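Sorting the Odds and Ends Before They Sort Themselves

If your house is anything like mine, there is always a pile of small things waiting for a home (batteries, picture hooks, the good tape!), and it only grows while you're deciding what to do about it. I've lived in Killora for 11 years and I still find a new pile every May.

My best advice is to start with boxes you already own, and to give each one a single job. Mine are a mixed lot, old shoe boxes mostly, and I like to go by color, so that even a sleepy person can be told "look in the blue one" and come back with the right thing.

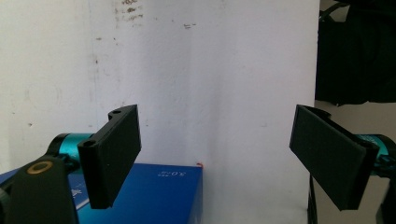 A blue box is easy to ask for by color.

Keep the boxes you use most between waist and shoulder height. My friend Griet Brouwer puts a strip of masking tape on the short side of each box and writes on that, never on the lid, because lids wander off and end up on their neighbors. Pencil is fine, and you can change your mind later.

Leave a little room at the top of every box, too. You'll be glad of it by winter.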